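Two Arms, One Clock
The hard part of getting robots to share a table is mostly a scheduling problem. A small software team in Sadport has spent a year on it.

The first program Heiðrún Kárason wrote for a pair of robot arms was eleven lines long. It told one arm to move to a point, told the other arm to move to a point a hand's width away, and closed both grippers. Each arm did what it was told. They arrived almost a second apart.

"On paper they were the same move," she says. "Same distance, same speed setting. One controller had a longer queue than the other, and that was enough."

A second is a long time when two machines are working on one part. If one side lets go before the other has hold, the part drops. If one arm is late getting out of the way, the next move has nowhere to go. Kárason now leads the planning software at Gavico, a company that makes tools for small assembly shops, and most of her work comes back to that same second.

The product is called Istance. It is a layer of software that sits above the arms' own controllers and decides which arm goes where, in what order, and how close they may come to each other. It doesn't replace the code that runs the motors. It takes in joint positions and camera images, keeps a single model of the table, and hands out short pieces of motion to each arm in turn.

Most factory robots avoid the problem by staying apart. Each arm gets a zone, and if two zones overlap, a lock keeps one arm out while the other is in. It's a sound method and it has worked for decades. It also means that two arms take turns for any job that happens in the middle, and a shop that bought a second arm to go faster finds it parked for a good part of the day.

Istance started out with locks as well. Remzi Öztürkmen, who wrote the early collision checker, says the team kept making the zones smaller until they stopped being useful.

"You cut the table into four, then you cut those into four," he says. "After a while you have a map nobody can read and the arms are still waiting. So we threw it out and went to time."

What he means by time is that every planned motion now reserves the space it will pass through, but only for the moments when it will be there. The other arm can plan through the same space a little earlier or a little later. The planner adds a margin around each reservation. When an arm is running behind, the margin grows and the other arm slows down. When both are on schedule, it shrinks.

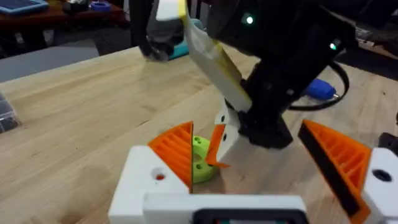
The margin was the subject of the longest argument on the team. Öztürkmen wanted it fixed, so that a customer could look up one number and know how close the arms would ever get. Kárason wanted it to change with how well the arms were tracking their plans. They settled on a fixed floor and a variable part above it. The floor can be changed only by someone with an administrator login, and every change is written to a log.

Perception turned out to be the slower half of the work. A camera near the gripper gives a good close view of a small part, but that view gets blocked easily, often by the other arm. Early versions treated a blocked view as a missing part. The planner would cancel the pick, back the arm off, see the part again, and start over. On a bad day it could do this until someone pressed stop.

Kári Østergaard rewrote that section over one winter. His version keeps a belief about each part on the table: where it was last seen, how long ago, and which arm has been near it. If the view is blocked by something the model already knows about, the belief is kept and slowly loses weight. If the view is clear and the part still isn't there, it is dropped at once.

"The old code only had seen and not seen," Østergaard says. "I needed a third answer, which was that I can't tell right now. Most of the fix was adding that third answer and then finding every place in the program that assumed there were two."

There were 106 of those places. He kept the list in a text file and crossed them off as he went. A few were in parts of the code that no one had opened since the first release, including a routine for counting parts that had been wrong the whole time in a way that canceled itself out.

The other piece of the work is a replay tool, and several people at the company say it's the part they would least like to give up. Each run records joint positions, camera images, every plan that was made, and every plan that was thrown away. A developer can open a run, move to the moment before something went wrong, change a setting, and see what the planner would have done. The arms don't have to be switched on.

The library holds 3204 recorded runs. New versions of the planner are tested against all of them overnight, and in the morning there's a short report of runs where the new version made a different choice. A different choice isn't always a worse one, so a person has to look. Grímur Kvaran does most of the looking, usually before 9 a.m.

Kvaran came to Gavico from a machine shop and still thinks like someone who has to meet an order. He groups the changes by what a customer would notice. A path that bends a little more to the left goes to the bottom of the pile. An arm that now waits where it used to move goes to the top.

"People forgive a slow robot if it's slow the same way every time," he says. "They plan around it. What they hate is when it stops and they can't see why."

That complaint led to a feature that took only a few days to build. Whenever an arm waits, the operator's screen shows one line of text saying what it's waiting for. The first drafts used the planner's own terms and were no help to people on the floor. Kvaran rewrote them. The most common message now reads "Waiting for left arm to clear."

Lykkegaard, a contract assembler that puts together small gear units, was the first outside shop to run the software on real orders. It began with one cell in May. Oluf Briem, who manages the floor there, says the first two weeks were poor. The shop's lighting changed through the afternoon and the cameras lost parts near the window. The software also had no good way to deal with an operator who reached in, moved something, and expected the job to carry on.

Gavico sent updates for both. The lighting problem was handled partly in software and partly with a blind. The second one took longer, as it meant throwing away the whole table model after every interruption and building it again from fresh images. A restart now takes roughly 7 seconds, and Briem's crew would like it to be shorter.

"It's fine once," he says. "If I'm clearing a tray and I go in and out ten times, I feel it."

He has other requests. He wants to teach a new part without calling Sadport. At present a new part needs a model file, a set of grasp points and a test session, and an operator can do only the last of these alone. Kárason agrees that this is the weakest area of the product. A tool for marking grasp points on a screen is being tested inside the company, and she says it's still too easy to mark a grasp that one arm can reach and the other can't.

There are also limits the team doesn't expect to remove soon. Istance handles two arms, and its planning time climbs steeply with a third. Soft items such as cables and bags are not supported, though the collision checker does allow for the arms' own cables by wrapping them in a generous envelope. That envelope costs reach. Öztürkmen has tried to model how a cable swings and has put the work aside twice.

For now he's working on handovers, where one arm passes a part to the other in the air. The current version has both arms stop completely before the second gripper closes. He would like them to match speeds and keep moving. In the replay tool the new code handles most of the recorded handovers, and the remaining ones fail at the same point, when the giving arm opens slightly before the receiving arm has reported a firm grip.

The delay comes from the gripper's status message, which is sent on a slower cycle than everything else. Østergaard has suggested reading the motor current directly. They plan to try it on one arm first.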